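3.2 Exhibitor floor allocation and visitor contact

The second part of the study deals with how stands were assigned at the three regional careers fairs and whether position on the floor had a measurable effect on the number of contacts an employer recorded. Allocation at Fludham followed the order in which deposits were received. At Zulport the organiser, Gudent, grouped exhibitors by industry, with healthcare and construction at opposite ends of the hall. The third fair, run by Lüthi, used a mixed scheme in which returning exhibitors kept their previous stand and new ones drew lots for the remainder.

Contacts were taken from the badge scans supplied by each organiser. A scan was counted as a contact only if the visitor had given a postcode and at least one field of work at registration. Repeat scans of the same badge at the same stand were removed. Stands staffed by recruitment agencies on behalf of several employers were treated as a single exhibitor, as the scans could not be split.

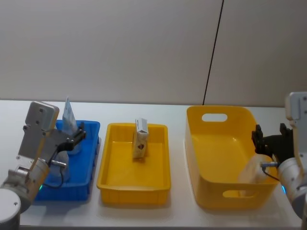
3.3 Sample and weighting

The pooled sample comprised 32 exhibitors, of which 11 had taken a stand at more than one fair. Scans were weighted by the hours a stand was staffed, as stated on the organiser's closing sheet. Two exhibitors left before the afternoon session at Zulport and their hours were corrected by hand. The registration extract was closed on 12/11/2021 and no later amendments were accepted.

Distance was measured in metres along the shortest walkable path from the main entrance to the front of the stand. Straight-line distance was tried first and discarded – it placed several stands behind the seminar area closer to the door than any visitor could reach them. 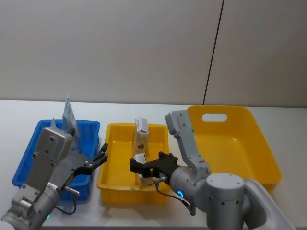
Figure 4. Tabletop with two robot arms and three plastic bins.

3.4 Effect of position

Weighted contacts fell with walking distance at Fludham and at the Lüthi fair. At Zulport the relationship was weaker and disappeared once industry was entered as a control, which is consistent with visitors heading for a known section of the hall. Corner stands recorded more contacts than mid-row stands at all three fairs, although the difference at Fludham was within the margin of error. The analysis was repeated without exhibitors recording fewer than 200 scans and the direction of each coefficient was unchanged.
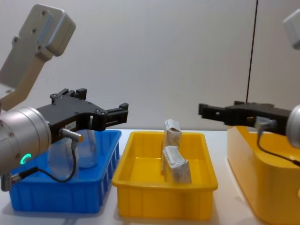 Figure 5. Left arm with its gripper extended over the blue bin.

Exhibitors were also asked in January to rate the quality of the contacts they had made. Ratings showed no association with distance. Several respondents noted that visitors who reached the far rows tended to stay longer and ask about specific vacancies, but dwell time was not recorded by the scanners and the point cannot be tested with these data. The rating form used a five-point scale at Fludham and Zulport and a four-point scale at the Lüthi fair, so scores were standardized within each fair before pooling.
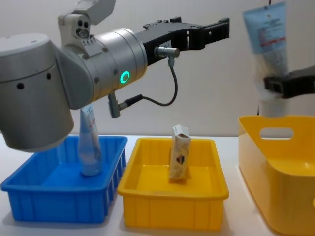 Figure 6. Wrist and black parallel gripper, with the green LED ring lit.

3.5 Limitations

Stand size was not available for Zulport and is therefore omitted from the pooled model. Larger stands are usually sold near the entrance, and part of the distance effect reported in 3.4 may reflect floor area or staffing levels. Badge scans also favour exhibitors who offered a prize draw or similar incentive, a practice permitted by Gudent and discouraged at the other two fairs. Visitors who declined a badge at the door are not represented in any of the figures reported for this section.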